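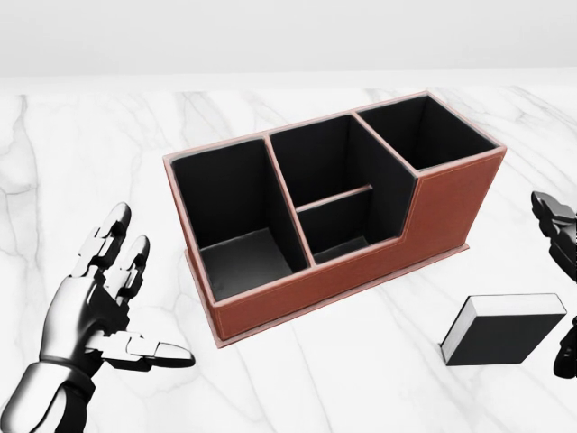 Step 2: Recording your first demonstrations in the simulator

By now you should have the Kilivham scene open and both hands answering to your gloves. If one of them is still drifting, pop back to step one and redo the calibration - it's worth the extra cuppa, I promise you.

Our task is putting the book away in the desk organiser, and what we want is a nice pile of good, honest examples of a person doing it. Start the recorder before you move anything. Bring the right hand to the book, close your fingers gently, lift well clear of the leather rim and lower the book into a compartment. Then let go, back the hand away and stop the recorder. The left hand has no job in this one, so park it open and out to the side, wherever your arm feels comfortable (you'll be holding it there a while!).

Try to keep one steady pace all the way through. Mirjam Claeys and I recorded 273 demonstrations for our Prodlow set, and we had to throw out 17 of them, mostly ones where I'd stopped halfway to think. The learner copies your dithering along with everything else, bless it.

Do mix up the starting positions as you go. Nudge the organiser, turn it a bit, and change what else is sitting on the marble, so the policy doesn't get too attached to one tidy layout. A small fumble that you recover from is fine to keep, and I'd label it "recovered" in the notes column so you can find it again later.

The fiddly bit is over the organiser, where your own hand hides a good deal of what you're doing. Go slowly there and come in from above.

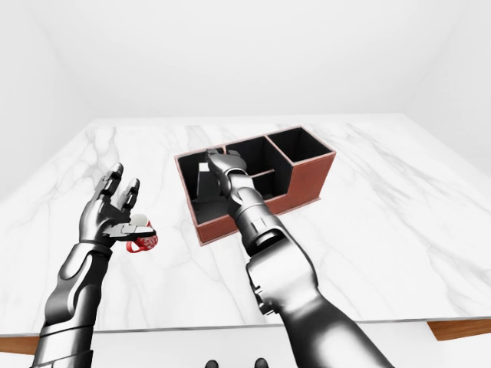

Right hand over the organiser, left hand parked open near the mug.

Once you've saved 74 good ones, head along to step three and we'll trim the ends.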